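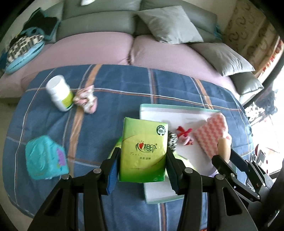
Zaltik Tray Sorting Set: README and fault notice

Welcome, and thank you for taking the time to open the README before the archive. Version 2 of the set is the same collection of recordings that went out in July 2023, with one bad fault repaired and a fair amount of explanation added. If you trained anything on version 1, please read the section called "What went wrong" before you do anything else. The rest can wait until you have a cup of coffee.

What is in the set

Zaltik is a collection of 349 episodes of people sorting small household things in and out of a shallow tray, using two hand-held grippers, one in each hand. The things are the sort you would find in any living room drawer: packs of tissues, hair ties, wipes, a fuzzy folded cloth with zigzag stripes. We picked them for how differently they behave when squeezed. A tissue pack gives, slides a little inside its shiny wrapper and then holds. A hair tie has hardly any body to it, and you can close on one and come away with nothing.

Each episode folder holds:

left_video and right_video, the view from each gripper
left_width and right_width, the opening between the jaws over time
left_pose and right_pose, where each gripper was and how it was turned
notes, a short text file typed up after the session

Most episodes use both hands, often at the same moment. You will see one gripper holding a green tissue pack upright between its blue pads while the other has a smooth beige rounded object in its jaws over the tray. We like these moments very much, and they are also exactly where the fault did its damage.

What went wrong

In 35 of the episodes in version 1, the left and right width files were swapped. The video was right, the pose was right, and the width belonged to the other hand.

The cause was in our own export script. The grippers themselves were fine, and so were the raw recordings. The script that packed each session into a folder decided which width stream was the left one by looking at which had started first, on the comfortable assumption that the left gripper was always switched on before the right. Our written routine did say to do it in that order. People followed the routine most days, and on the days they didn't, the script quietly gave the left hand the right hand's numbers and went on to the next folder without a murmur.

What made it so hard to notice is that swapped files look perfectly healthy. The values are in range, the length matches, nothing is missing, and the checker we had at the time passed every one of them. In an episode where both hands open and close at nearly the same moment you could stare at the plots for quite a while and see nothing odd (I did, more than once!). It only becomes plain when the two hands are doing different things, say one keeping hold of a soft pack and the other letting go of something small.

How it came to light

A team at Garkavia had trained a policy on version 1 and put it on their two-armed bench, with soft packs and a tray much like ours. They wrote to tell us that the left arm would take hold of a tissue pack, lift it very nicely and then open its jaws in midair, as if it had suddenly remembered an appointment. It didn't do so on every run, which of course is the most maddening kind of fault to chase. They checked their arm, their gripper and their control loop before it crossed their minds to look at the data, and I am sorry about the days that cost them.

On one run the right arm did the opposite. It kept closing on an item that it already had a firm hold on, and it went on closing until the force limit stopped it. The item was a plastic bottle and no one was hurt, and there was no damage apart from a dented bottle. Even so, we count it as a safety matter. A model that has learned the wrong width for its hand can squeeze when it ought to let go, and there may be fingers near the tray when it does.
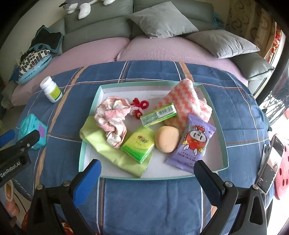

T. Brabec
Dataset maintainer, Zaltik, Stolden

How we repaired it

I went back to the raw recordings for all 349 episodes, not only the ones Garkavia had flagged. The raw width streams carry a channel name set on the gripper side, so the correct hand was there all along, one folder up from where the script was looking. The new export reads the channel name and refuses to write anything if the name is missing. Start times are no longer used for anything except lining up the clocks.

After that I checked the result against the video by eye. In nearly every view you can see the pads of that gripper at the bottom of the picture, on either side of whatever is about to be picked up, and it is simple enough to step through and ask whether the pads are moving together when the width says they are. I did this for every repaired episode and for a good handful of the others. It was slow work and I would do it again – I know the blue plaid of that tablecloth better than my own curtains by now.

What is still not right

There are 4 episodes left that I could not settle. In those the raw files had already been renamed by hand before we had the channel names under control, and the two grippers move so alike that the video doesn't decide the matter either way. They are in a separate folder called unsettled, with the video and pose kept and the width files taken out. Please don't rebuild the width for them from version 1. If you only need video, they are perfectly good episodes.

A few smaller things to bear in mind:

The lens is very wide, and straight lines bow outward toward the edges. Undistort before you measure anything.
The corners of the gripper view go dark. Crop or mask as you like.
Soft packs change shape in the jaws, so the same pack can show different widths from one grasp to the next. That spread is real and we left it in.
Bright openings behind the sofa can wash out one side of the view. We have not corrected for it.

If you used version 1

Download version 2 and retrain. I know how unwelcome that is. Fine-tuning an old model on the repaired files may well be enough, but we haven't tested it and I wouldn't want to promise you anything.

Please take any model trained on version 1 off hardware until you have done so, particularly if it controls two arms. If you must run one for comparison, set the force limit low, keep hands out of the work area and have someone at the stop button for the whole run. A limit in the controller did its job at Garkavia, and we would ask everyone to have one in place whatever data they are using.

Models trained on one gripper at a time are affected too. Each swapped episode has a wrong width file on both sides, so dropping one hand does not save you.

The file named swapped_v1 lists the affected episodes by number, in case you want to find out how much of your training split they made up.

Checks you can run yourself

The tools folder has a small script that compares how much the jaws appear to move in the video with how much the width file says they moved, and prints the episodes where the two disagree. It is crude and it will grumble about a few episodes that are fine, mostly ones where an object hides the pads. Treat what it prints as a list of things to look at.

Reporting a fault

Write to the maintainers' address in the contact file, and send the episode number and the time within it if you have them. A plain "something looks off at the tray" is welcome too. The next update is planned for September, and anything that touches safety will go out before then as a notice of its own.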